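Inicio | Casa | Ropa | Animales | Preguntas de niños | Contacto

¿Por qué se arruga la ropa?

Por Urs Eder

¿Has dejado alguna vez una camiseta hecha una bola en la silla? A la mañana siguiente tiene muchas líneas. Estas líneas se llaman arrugas, y hoy miramos de dónde vienen.

La tela está hecha de hilos. Muchas camisetas son de algodón, una planta, y dentro de cada hilo de algodón hay fibras muy finas. Cuando doblas la tela, las fibras se doblan también. Si se quedan así mucho tiempo, toman la forma nueva – un poco como tu pelo cuando duermes con trenzas.

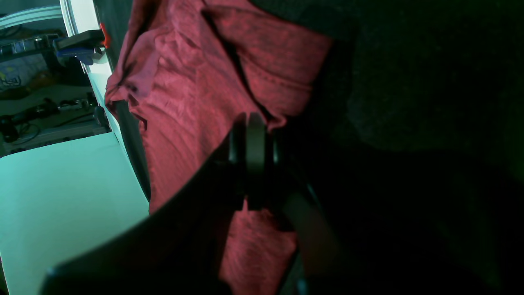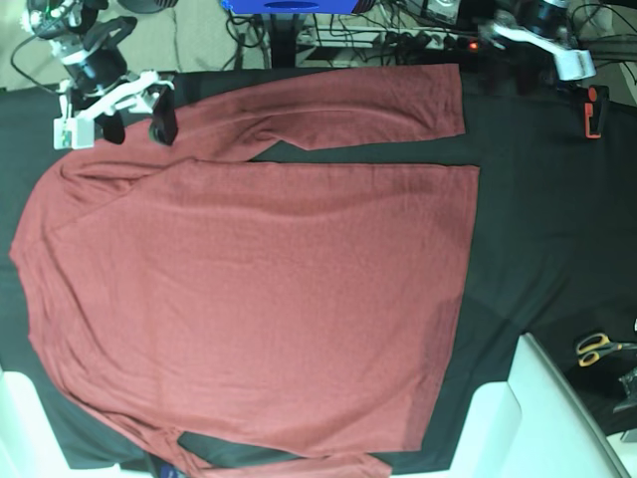
Tela roja con pliegues, y una camisa de manga larga extendida sobre tela negra.

El agua ayuda a las fibras a moverse. Por eso la ropa que se seca en una bola sale muy arrugada, y por eso la plancha echa vapor. ¡La plancha quema, déjala para los mayores!

Tú puedes hacer otra cosa. Pon la camisa sobre una mesa, estira las mangas y pasa las manos desde el centro hacia fuera. Después dobla las 2 mangas hacia dentro y sube la parte de abajo hasta el cuello.

Prueba también con un pañuelo de algodón y un calcetín de lana. Apriétalos en el puño mientras cuentas hasta 95 y ábrelo. ¿Cuál tiene más arrugas?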